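How Does a Clothes Dryer Make Wet Clothes Dry?

Workcombe Children's Pages: How Things at Home Work
By the Workcombe team, July 31, 2018

Think of a wet T-shirt on a line in the garden. The sun warms it, the wind blows on it, and after some hours it is dry. Where did the water go? It went into the air. The drops became so small that you cannot see them. We call this evaporation. It is a long word, but you meet it every day, for example when a puddle gets smaller and then disappears.

In December this is slow. The air outside is cold and often damp, and it cannot take much more water. A clothes dryer makes its own warm, windy day inside a metal box.

The big parts of a dryer

The drum is the large metal barrel where the clothes go. When the machine works, the drum turns and lifts the clothes up, and then they fall down again. We say that they tumble. If they stayed in one heap, the outside of the heap would dry and the middle would stay wet.

The heater makes the air warm. You cannot see it, it is hidden inside the machine.

The fan is the wind. It pushes the warm air through the drum, between all the socks and sleeves.

The door closes the drum, so that the clothes do not fall out and the warm air stays where it is needed.

In a laundry room where many people wash, the machines often have labels with numbers. Then you can remember which one has your clothes in it. The label can be in any language. The three Chinese characters 智慧烘 mean "smart drying", and 1号 means "number 1".
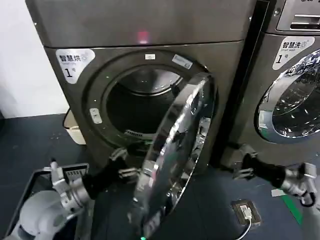
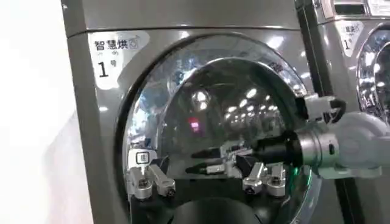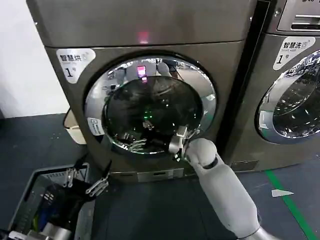 Dryer number 1. Its round door is wide open in the first picture.

Now we come to the fluff. When clothes tumble, they rub against each other, and very small threads come off. These threads are called lint. The moving air carries the lint away, and a filter catches it. A filter is like a sieve in the kitchen: air can go through, but the fluff stays. If you look at a full filter, you will find a soft grey blanket, even when your clothes were red and yellow. Many colours mixed together often look grey.

A grown-up should clean the filter after each load. When it is full, the air cannot move well. The clothes stay damp for longer and the machine can become too hot.

Is a dryer the same as a washing machine?

They look like sisters, but they do different jobs. The washing machine takes water in, and the dryer takes water out of the clothes. At the end of washing, the washing machine spins very fast and throws a lot of water out. This helps the dryer, which then has less work.

Please be safe

Never climb into a dryer, also not for hide-and-seek, and never put a pet or a toy animal with batteries inside. Look in the drum before you close the door, as cats like warm places. Ask an adult before you press any button.

Try it yourself

You need 2 small cloths of the same size. Make both wet and squeeze them. Fold one into a small parcel and hang the other one open on a chair. Touch them after one hour, and again before dinner. Which one is drier? Write your answer in your notebook and draw the two cloths beside it.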